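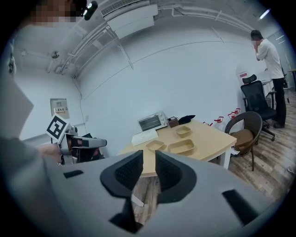 Some readers of the draft version of this article objected that its subject does not exist, one of them writing that "a machine that needs the kitchen rearranged before it can make toast is a fixture, and should be filed under fixtures." The objection was not upheld, but it gives a fair idea of where opinion stands on household manipulation.

Household manipulation is the branch of robotics concerned with getting machines to handle ordinary objects in ordinary rooms: loading an oven, folding a towel, wiping a counter, putting away groceries. It is usually treated apart from floor care and lawn mowing, which involve moving a machine across a surface and need little or no grasping. Claims that such work is close to being solved have been made since the first industrial arms were sold. As of this writing no general-purpose machine does it unattended in private homes at a price most households would pay.

Scope and terms

The term covers any chore in which an object has to be picked up, moved, opened, closed or put down with care. Writers in the field often divide chores into short tasks (place a tray on a table, turn a knob) and long tasks (cook a meal, clear up after it). A long task is sometimes described as a chain of short ones. Critics consider this misleading. The links between the steps, such as noticing that a door has swung half shut or that a lid is still on, take up a good part of the work when people do it and are often missing from the list when machines are tested.

"Shop-floor chores" refers to the similar odd jobs of small workshops and stockrooms: kitting, sorting returns, feeding a press, breaking down cartons. These differ from assembly-line work in that the parts do not arrive in the same position each time.

Methods

Early systems were programmed by hand. An engineer measured the position of each object and wrote out the motion, and if the object was moved the program failed. This approach is still in wide use in factories, where it works well, and has had almost no success in homes.

Most current work relies on learning from demonstration. A person performs the chore many times while sensors record it, and a model is trained to produce similar motions. The demonstrations may be given by steering a robot arm from a distance or by doing the chore directly with a hand-held gripper, a tool with jaws like a robot's that a person carries and squeezes. Hand-held grippers are cheaper than arms and go wherever a person can go. They also limit the person to what the jaws can do, and anyone who has tried to peel a sticker with a pair of tongs will understand the difficulty.

A third approach trains the model in simulation. Simulated rooms are good for teaching a machine to walk or reach. They are less useful for cloth, food, steam, thin plastic and anything sticky, and household work has plenty of all five.

The Ladus kitchen trials

A frequently cited test of home cooking tasks was run at Plitside, a former school building converted to rental workshops, using a control program called Ladus. The published summary reported 1103 attempts at a set of countertop chores and described the results as "approaching routine use." The full tables, released later in the year, were less cheerful. Attempts in which an operator stepped in to straighten an object had been entered as successes, and the objects had been set back in their starting places before each attempt.

When only untouched attempts were counted, the longest chore in the set, which had 7 steps, was completed twice. The authors of Ladus replied that the program had been meant to measure progress on single steps, and that the phrase about routine use had come from a press release. Both statements appear to be correct. The press release was nevertheless what most newspapers quoted.

The toaster oven problem

Small ovens turn up often in this kind of work because they are cheap and safe enough to run in an office, and they call for several sorts of motion in one place.

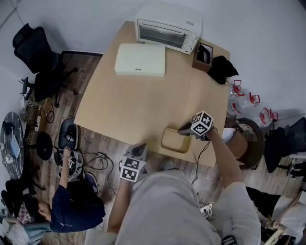 The oven is harder for a machine than it looks to a cook. A drop-down door has to be pulled in an arc, and a jaw that closes too firmly on the handle will drag the whole appliance forward. On a common layout, with a horizontal handle across a dark glass door and two round knobs on a panel to the right, the gripper has to change both its angle and its grip between one control and the next. Dark glass is a further nuisance, as depth sensors tend to read it badly. A shallow tray with raised rims is easier, up to the point where something is sitting on it, when it has to be kept level as well as held.

Reported success rates for oven chores vary so widely that comparison is of little use. Some studies count the chore as done when the door is shut. Others require that the food be cooked, and a very few require that it be fit to eat. An oven left switched on has, in at least one scoring sheet, been marked as a pass.

Commercial products

The Pastor home arm was a rail-mounted machine fitted above a kitchen counter. Buyers were asked to keep the counter clear, to use the supplied dishes, and to stay out of reach while it moved. It could stir, pour and tip. It could not open a jar. Owners complained mainly about cleaning, as the arm had 16 separate surfaces that needed wiping after use with oil, and the arm could not wipe them. Sales stopped after the second production run and the rails were later offered as pot racks.

Bidomis, a subscription service, took a different route and used a wheeled machine that could be steered by a remote worker whenever it got stuck. The company did not publish how often this happened. Former subscribers described laundry being folded slowly and fairly well. Whether such a service counts as automation is disputed, and some labor researchers class it as housekeeping done over a video link.

Workshop versions have done somewhat better. Machines that move bins, unload trays of molded parts or stack cartons of a single size are in regular use, generally behind a fence and generally on one job. Their makers seldom call them general-purpose.

Criticism

Skeptics raise several objections apart from the success rates. Speed is the most common: a chore that takes a person 2 minutes may take a machine long enough that the person would have preferred to do it. Demonstration videos are often sped up, and the label saying so is often small.

A second objection concerns the rooms. Tests tend to be held on an uncluttered table with good light on it, with space to walk on every side. Home counters are narrow, set against a wall and crowded with mail. Results from the first setting are regularly quoted as if they applied to the second.

Supporters answer that every useful machine began in a simplified setting and that the amount of recorded demonstration is growing quickly. They point to real gains in grasping unfamiliar objects, which older systems could hardly do at all. Skeptics mostly accept the gains in grasping. They dispute the step from there to dinner, and note that projected dates for a working household robot have been moved back each time one has arrived.

See also

Dishwasher
Learning from demonstration
Remote operation
Robot vacuum cleaner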